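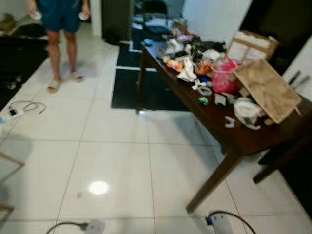 A dark wooden table in the middle of sorting day, with the bags still to be dealt with.

Search this site Go

The Table That Holds Everything

Every home has one surface that gives in before the others do, and in most of the homes I have lived in it has been the big table. You buy it with suppers in mind, and long Sunday lunches with too many elbows, and for a month or so it really is a dining table. Then somebody puts down a paper bag (only for a minute!) and the bag is joined by a box, and the box by a coat, and before long you are eating on the sofa with a plate on your knees and telling yourself it's cosier that way.

I have a great fondness for these tables, I should say at the start. A dark brown wooden one, with tapered legs and a bit of weight to it, can carry a remarkable amount of life on its back. Ours came from Ristić, the second-hand furniture shop behind the market in Loltmont, and it cost 244 including the delivery, which was done by two very patient men who had to take it up the stairs on its side. It has been set at an angle to the wall ever since, as there is a door that won't open properly otherwise, and I have grown to like it that way.

Clearing such a table is a pleasant job if you go about it gently. I used to do it all in one furious sweep, everything into a sack and the sack into a cupboard, and of course I spent the following week hunting through the sack for the scissors. These days I start at 2 in the afternoon with the kettle on, and I begin with the bags. Paper ones that have gone soft and crumpled can be smoothed out and folded, or put with the recycling if they're past it. Plastic ones I shake out, for there is nearly always a receipt or a stray onion skin at the bottom, and then they go one inside another on the hook by the door.

After the bags, the boxes. A small cardboard box with its flaps open is a dreadful temptation, and things do find their way in. But it's useful too, so I let one stay on the far end of the table while I work, and whatever belongs in another room goes into it. When it's full I take it for a walk round the house.

Dark clothes and dark bags are the trickiest part, to my mind. Heaped together they become a single soft hill, and you can lose a glove in there for an entire winter. Lift them one at a time and hold each up to the light. I once found 13 odd socks and the instructions for a Siltel radio we had given away years before.

Don't forget to look down while you're about it. Shoes drift away from the wall, and the doorway collects whatever the table could not take. Pale glossy tiles are lovely to sweep but they show every crumb, so I leave the floor till last and put on comfortable sandals for it, and I give the mats a good shake over the balcony rail.

The whole business takes me 30 minutes on a good day and most of an afternoon on a chatty one. By supper there is room for the plates, and usually a bag or two left over on the chair.

Gondura Magazine | Contact us | © Gondura. All rights reserved. | Back to top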